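Accrocher un cadre lourd et peindre un mur mat sans traces

Mis à jour le 22 novembre 2023

Les murs anciens tiennent bien un tableau à condition de savoir ce qu'il y a sous la peinture. Frappez du bout des doigts en vous déplaçant d'une main à chaque coup. Un son creux indique une plaque de plâtre ou un lattis, un son mat et court de la brique ou du béton. Les cloisons en carreaux de plâtre donnent un son intermédiaire, assez sourd. En cas de doute, percez un avant-trou de 3 mm à un endroit qui sera caché par le cadre et regardez la poussière : blanche, c'est du plâtre ; rouge, de la brique ; grise et fine, du béton.

Préparer le mur

Lessivez avant de peindre, même si le mur paraît propre. Dans une cuisine ou près d'un radiateur, il y a toujours un film gras. Une lessive diluée, une éponge, puis deux rinçages à l'eau claire. On commence par le bas : les coulures sur un mur sec et sale laissent des traces difficiles à rattraper.

Rebouchez ensuite les trous avec un enduit à séchage lent. Les enduits rapides se ponçent mal et boivent la peinture. Je me sers de l'enduit Braker en poudre, mélangé assez ferme, et je laisse un léger surplus que j'enlève au papier de verre le lendemain. Dépoussiérez avec une brosse douce. Un chiffon humide suffit pour les plinthes.

Sur chaque reprise d'enduit, passez une sous-couche au petit rouleau. Sans cela, la réparation se verra toujours en lumière rasante, surtout avec une teinte soutenue.

Peindre en mat profond

Le mat pardonne les défauts du mur mais pas ceux du geste. Prenez un rouleau à poils de 12 mm, chargez-le bien et essorez-le peu. Travaillez par bandes d'un mètre de large, de haut en bas, et croisez sans revenir sur une zone qui a commencé à sécher. Coupez le chauffage pendant l'application et fermez les fenêtres. On aère après.

Pour les violets, les prunes et les gris rosés, comptez toujours deux couches, parfois trois sur un fond blanc. Mélangez tous les pots dans un grand seau avant de commencer : deux pots de la même référence peuvent avoir un léger écart de teinte, et il apparaît en plein milieu du mur. J'ai utilisé la Olau mate, teinte 1613, dans un couloir et dans une chambre. Elle couvre bien, mais elle marque au frottement – à éviter derrière un dossier de chaise.

Gardez un petit bocal de peinture pour les retouches, rempli à ras bord et étiqueté avec la pièce et la référence. Une retouche se fait au pinceau presque sec, en tapotant.

Choisir la fixation

Pesez le tableau. Un pèse-personne convient : montez dessus avec le cadre, puis sans, et faites la différence.

Jusqu'à 2 kg, un crochet à pointes fines suffit dans le plâtre. Entre 2 et 9 kg, il faut une cheville à expansion dans une plaque creuse, ou une cheville nylon de 6 mm dans la brique. Au-delà, mettez deux points de fixation, écartés de 200 mm au moins, et cherchez un montant si la cloison est creuse.

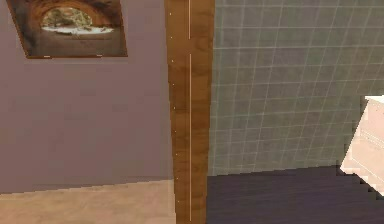

Pour un cadre large de 600 mm ou plus, deux crochets valent mieux qu'un, même s'il est léger. Il bougera moins quand on claque une porte. Collez aussi deux pastilles de feutre au dos, dans les angles du bas. Elles évitent les marques noires sur la peinture et laissent passer un peu d'air.

Pour reporter la hauteur, tendez le câble au dos avec un doigt, comme s'il était accroché, et mesurez du doigt jusqu'au bord supérieur du cadre. Retirez cette mesure de la hauteur voulue pour le haut du tableau. Posez un morceau de ruban de masquage à l'endroit du trou, tracez la croix dessus et percez à travers. Le ruban limite les éclats de peinture. Retirez-le doucement, en le rabattant sur lui-même.

Pliez une feuille en deux et collez-la sous le point de perçage, elle recueille la poussière.

Entretien

Un mur mat se dépoussière au plumeau ou à l'aspirateur avec la brosse souple, deux fois par an. Pas de gomme blanche, elle lustre la surface. Pour une tache, eau tiède et une goutte de savon Grallollow, en tamponnant, puis laisser sécher avant de juger du résultat.

Les cadres en bois se frottent avec un chiffon sec. La cire Jansen incolore ravive les bois foncés, à raison d'une noisette par côté. Décrochez le cadre avant d'en mettre, la cire tache le mur. Ne vaporisez rien sur le verre : humidifiez le chiffon et arrêtez-vous à un centimètre du bord.

Vérifiez l'état du câble quand le tableau est décroché. S'il s'effiloche près des pitons, changez-le.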